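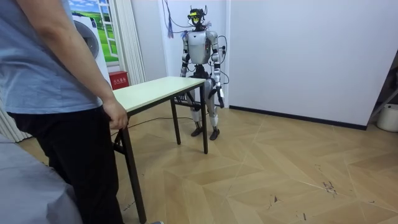
OK so the Wynne museum in Cescombe has started lending things out with a library card and I need to tell everybody, thread incoming

You go to the front desk at any Cescombe library branch, ask for the museum box, and they check it out to you like a book. Three weeks! With real objects in it! To your house!

We got the river box first. Mussel shells, a net weight, two old bottles, a map you can unroll on the floor, and a booklet with stuff to try. My kids are six and nine and they fought over the net weight for an entire evening, which I'm counting as a success

There are 50 boxes right now. They want to get to 200, and the person at the desk told me the next batch comes out in May. River, bread, buttons, night animals, trains, a weather one that has a waiting list already (I'm on it)

Every box has a family pass tucked in the lid, good for one visit while you have the box out. No form, no proof of anything, you just show it. We went on Tuesday after school and walked right in

And going AFTER you've had the stuff at home is so different. My six year old marched up to the fishing case and explained it to a total stranger. She has never once looked in that case before

Someone asked about breaking things - the desk says chips and scuffs are expected, just put a note in so they can fix it. The really fragile pieces are copies. The booklet tells you which ones, and the kids liked guessing first

Also asked: yes, there's a Spanish booklet in every box, and large print if you ask. Jindoslow branch had them right there on the shelf, the downtown one had to send for it

You reserve through the Odosent app or by phone. The app is a little clunky, search "museum box" with the quotes or you get 500 picture books

Numbers for the people who like numbers: the sign by the desk says 3,499 checkouts so far. I stood there hoping we'd be 3,500 but the sign doesn't update until the end of the week, so who knows

One tip, bring a big tote. The boxes have handles but the train one is HEAVY and we walked home with it - seven blocks, many rest stops

Bread box is ours until next week. There is a wooden butter stamp in it shaped like a cow and we've now stamped butter, play dough and a banana. If you've had the buttons box tell me if it's good for a six year old, I can grab it Saturday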